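3 min read

The tableware buyer for the canteen at Stuvport handles plates for 700 covers a day and has firm views on rims. We spoke in the stockroom in May, between deliveries.

"People look at the color first," she said. "I look at the edge. A plate gets picked up, stacked and racked by its rim, so the rim takes the wear."

Her current range has four shapes, all round. The shallow coupe is the one she orders most. It drains well in the rack but holds less sauce, and the kitchen at Hakstead rejected it for that reason. The Veres site kept it.

Stack height is limited to 12. "Above that, the bottom plate chips when someone sets the pile down hard. We tested 16 and went back."

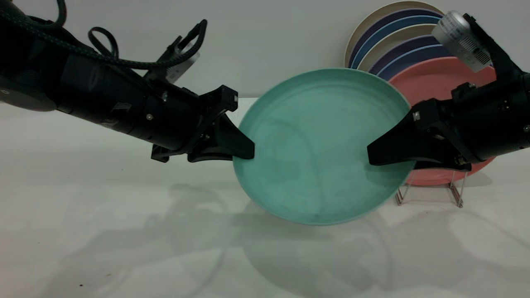 A shallow teal plate held at the rim, with the paler green interior facing out.

On color, she was brief. Greens show metal marking less than white does, and mixed batches are easier to sort by site. Skarthorpe has had green since the last refit.

Asked how she inspects a new delivery, she said she tilts each sample nearly on edge under a plain light and turns it once. "Glaze faults show up at an angle. Flat on the table, you miss half of them."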